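Worktop advice please -- marble or wood? (Flolldale Home & Garden board > Kitchens)

pastrymoth
20 November 2018
Hello all, long time lurker, first proper post. We're finally ripping out the kitchen in our terrace in Flolldale and I've got myself in a right tangle over worktops. The old ones are a speckly grey laminate that's swollen up round the sink like a wet biscuit. I bake a lot (bread mostly, pastry when I'm feeling brave) and I've wanted marble ever since I was little and my gran had a slab of it in the pantry.

Husband wants solid oak all the way round because his brother has it. I've said his brother never cooks anything so of course it looks lovely.

Budget for tops is 800, could stretch a tiny bit but then I lose the nice tap. Has anyone got real marble in a kitchen that gets properly used? Is it as bad as people say? I'm getting so many different answers from showrooms that I've started nodding and leaving.

greywether
Don't do it. We had white marble in the last house and I hated every day of it. Lemon juice, vinegar, wine, tomatoes, they all leave dull patches and you can't wipe them off because it's the stone itself that's been eaten. I was following guests about with a cloth. Quartz every time.

tansy_and_twine
Oh I completely disagree with greywether, sorry! Ours has been in for 13 years and yes it's got marks all over it, rings by the kettle, a funny pale bit where I left half a lime, and I love it more now than when it was new. If you go to any old cafe on the continent the tables are marble and they're battered and gorgeous. You do have to be the sort of person who doesn't mind though. If a scratch on the car ruins your week then listen to greywether.

greywether
A scratch on the car does ruin my week, to be fair.

But I also think "it's patina" is what people say when they've spent a lot of money. Ours didn't look like a French cafe, it looked like somebody had spilt something.

Boltonhob
What finish was it? Makes a massive difference. Polished shows every etch because you lose the shine in that spot. Honed is matt to begin with so you hardly notice. I fit kitchens (well, I did until my knees went) and I'd never put polished marble by a hob or sink if I could talk them out of it.

greywether
Polished. It came with the house.

Boltonhob
There you go then.

pastrymoth
This is so helpful, thank you. I don't think I'd mind marks. I'd mind a crack though. Do they crack?

Boltonhob
Where it's cut out for the sink or hob, that's your weak spot. If the fitter's careful and the cabinets are dead level you'll be fine. Get them to show you where any joins will go BEFORE they cut. And don't stand on it to change a bulb, you'd be amazed.

On the price, 800 for real marble all round won't get you far unless it's a very small kitchen. Ask about offcuts. The yard out at Sarelness used to have a rack of remnants at the back and I've had pieces from there for 600 including the cutting. Mention you're not fussy about the veining.

muddyallotment
Seconding Sarelness, they were decent to us when we went in October, although the chap on the desk is a bit gruff. Ring first. They shut for lunch and it isn't on the sign.

Brandes in town will do you a quote as well but they sent ours 2 weeks late and it had somebody else's island on it.

tansy_and_twine
Brandes did my mum's and they were lovely! Must depend who you get.

muddyallotment
Could be. I still had a quote for an island I don't own.

ladyofthesieve
Can I be the voice for wood? We've got oak and I wouldn't swap. It's warm to lean on, quiet when you put things down, and if you ruin a bit you sand it and oil it and off you go. Plates bounce on it (sometimes). Drop a mug on stone and that's your mug gone.

It does need oiling though, and more than they tell you in the shop. First year we did it every few weeks. The bit behind the tap went black because we got lazy, and it took me a whole bank holiday with a sander to get it back.

greywether
And this is why I say quartz. None of you have any free time.

ladyofthesieve
Haha, fair. But quartz doesn't like hot pans either, does it? My neighbour has a lovely brown ring on hers.

greywether
I use a trivet like a civilised person.

pastrymoth
So what about doing both? Marble for the baking bit, wood for everything else? I thought it might look like we ran out of money halfway (which would be accurate) but it would keep husband quiet, and a smaller piece of stone might even come in under budget.

tansy_and_twine
YES do both!! That's what I'd do if I was starting again. Stone where you roll pastry, wood where you chop and dump the shopping. My only advice is go dark with the wood. Pale oak next to pale marble can look a bit washed out, like everything's been left in a sunny window.
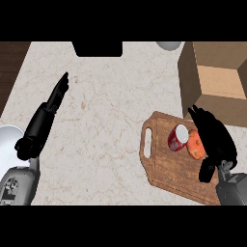 Veining is the thing I'd spend my time on if you're mixing the two, because it's what ties the stone to the wood or makes them look like strangers. The cool grey-veined stuff always looks a bit bathroomy to me with timber (just my opinion, don't shout). I'd look for something nearer to this, pale with those faint tan and rusty streaks, and the dark brown wood beyond it picks up the warmth in them. White crockery would look nice on it as well, which matters to me more than it should. Take a bit of your wood sample along to the yard and lay it right on the slab -- don't try to do it from memory like I did with the tiles.

Boltonhob
Good advice that. One thing to watch, rusty colours in marble are often iron, so keep standing water off it and make sure it's properly sealed. Won't be a problem for a pastry area but I wouldn't run it up to the sink.

Also think about thickness. If the wood is thicker than the stone you'll need packing underneath to bring them flush, or have a deliberate step. A step of a few millimetres just looks like a mistake, and it fills with flour.

ladyofthesieve
Oh the flour. We've got a join like that by the cooker and I clean it out with a cocktail stick.

pastrymoth
Right, I love that warmer veining, I hadn't even thought about it. I'd been looking at all the grey ones because that's what the showrooms have out. Husband has looked over my shoulder and said "that's quite nice", and coming from him that's practically a love letter. He's now asking if the wood can be walnut.

What do people seal with? There's a Gosetti one in the hardware shop by the station but the tin doesn't say much.

muddyallotment
Not used it so can't say. I'd ask the yard what they put on and buy the same. Ours wants doing once a year, you drip a bit of water on and if it goes dark you're due.

greywether
I'd like it noted that she asked for advice and now has two materials that both need looking after.

tansy_and_twine
Noted and ignored x

greywether
If you do go ahead, get it honed. I'll give you that much. And put a big board down when you're doing lemons.

pastrymoth
Honed, board for lemons, ring before going, don't stand on it. Got it! I'll measure up tonight and see what the yard has on the remnant rack. Does anyone know if they deliver or do I need to borrow a van?

Boltonhob
They'll deliver if you're in Flolldale but they leave it at the kerb. Get two strong people in and carry it upright on its edge, like a pane of glass. Never flat. And measure your front door while you've got the tape out.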